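Keeping the Ring Cell Honest: a Talk with Imke Brinkmann

Imke Brinkmann has looked after the ring cell at Joltbridge since it was nothing but a bare arm model and a long list of wishes, and she still talks about it the way some people talk about an old boat. We sat down over coffee in March, meaning to chat for half an hour, and I was still there at lunchtime.

The cell exists in simulation first, which is how Imke likes it. "Every change goes into the rendered version before anyone picks up a wrench," she told me. "A new tray, a new finger pad, a different height for the arm – I want to live with it on the screen for a while." The team calls that version Zoder, after a village where she used to spend her summers, and the real one downstairs goes by Rennie.

Her routine begins with the gripper. She opens the fingers all the way, looks at the pads from above, and then checks that both sides come to rest at the same distance from the middle. "If one finger sits 2 millimeters off, you'll chase that error through everything else you do," she said, and I got the feeling she had done exactly that at least once (she laughed and changed the subject).

After that come the rings themselves, and she pulled up some views from the wrist to show me where she looks. 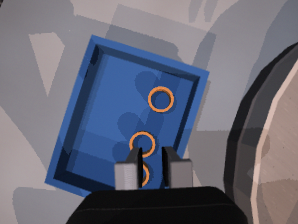
Orange rings in the blue tray, then a mixed group of orange and gray against the bar.
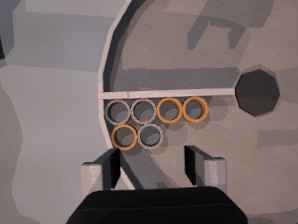
On the tray and the round platform

"People want to start with the clever part," Imke said, "but I spend most of my mornings on where things stand." The tray can be turned, and she likes to try it at a good many angles, so the arm never gets too fond of one. A full check is 48 starts, and she goes through the failed ones by hand, with a notebook, however long that takes.

The platform gets its own attention. She compares its height in the model with the one downstairs, and does the same with the bar, before moving on to the shadows, which she is rather fussy about. "I used to render everything flat and bright, and it was lovely to look at. Then we went down to Rennie in the late afternoon and the light was all over the place!"

And when something breaks? The last real repair was a worn pad, she said, and it took her 40 minutes, most of them spent looking for the right screws. She now keeps 4 spares in a drawer marked Drikstead, a name left over from a project that used to have the desk.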